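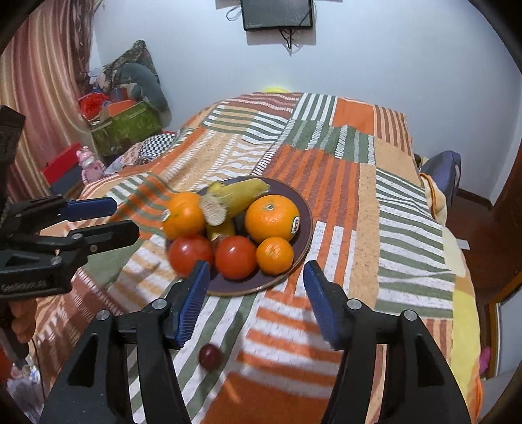 4.2 Drying the blanket

1. Set the Lellis dryer to Low and press Start.
2. Run for 9 minutes, then open the door and turn the blanket over.
3. Repeat step 2 until the filling has no damp lumps - check the corners first.
4. Lay the blanket flat for two hours before storing it.

Note: The Low setting is not available when the Eco light is on. Hold Eco for two seconds to clear it.

CAUTION: Do not dry items that weigh less than 300 g on their own. Add a dry towel.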